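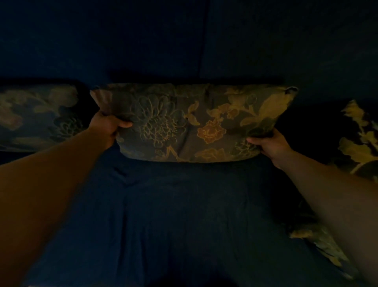 About Murerstead Laboratory

Murerstead is a clinical genetics laboratory. We sequence panels of genes tied to inherited metabolic and heart conditions and report the results to the ordering physician. We do not sell tests directly to the public.

What we test

The current menu covers 272 genes in 3 panels. Samples are saliva or whole blood. Every variant classed as pathogenic or likely pathogenic is confirmed by a second method before the report is signed. Median turnaround is 30 days from receipt — longer when a parent's sample is needed to settle a finding.

How we work

Sample tracking and report drafts run on Flovoteo, our in-house system. Variant calls pass through the Darko pipeline, which is revalidated each July and after any change of reagent lot. Raw data files are kept and can be sent to another laboratory on written request.

People

The laboratory has about 40 staff. Vesna Jurić is laboratory director and signs all final reports. Percy Tamayo heads genetic counseling and handles questions from clinics about results, family testing and reclassified variants.

Reclassification

When a variant's class changes, an amended report goes to the physician on record. Clinics that have moved or merged should update their account details.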